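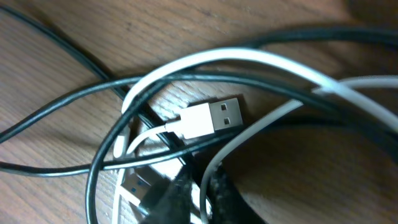 Grelham automation group — minutes, 9/23/26

Minutes of the June meeting were agreed with one correction: the Belent line is on level two, and was wrongly given as level one.

1. Gripper stop failure, cable sorting trial

On run 108 the arm kept closing after the stop button was pressed. It halted by itself up to 16 seconds later. No injury, and no damage to the arm. The log shows the stop signal arriving at the Skollitz controller but no release being sent to the gripper. 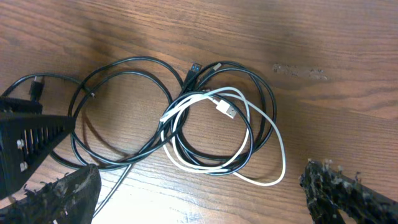
Bunnag have been sent the log and replied that fault code 446 points to the safety relay. The meeting did not accept this as a full answer — the relay was changed in June. They are to be asked for a site visit.

Agreed: no cable runs with anyone inside the taped line until the stop has been tested 10 times without fault.
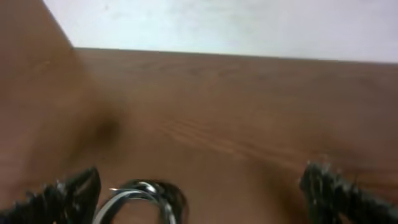 2. Reporting

The fault was entered in the book a day late. Entries to be made before the shift ends.

3. Any other business

Key to the spare cabinet is still missing. New lock to be ordered.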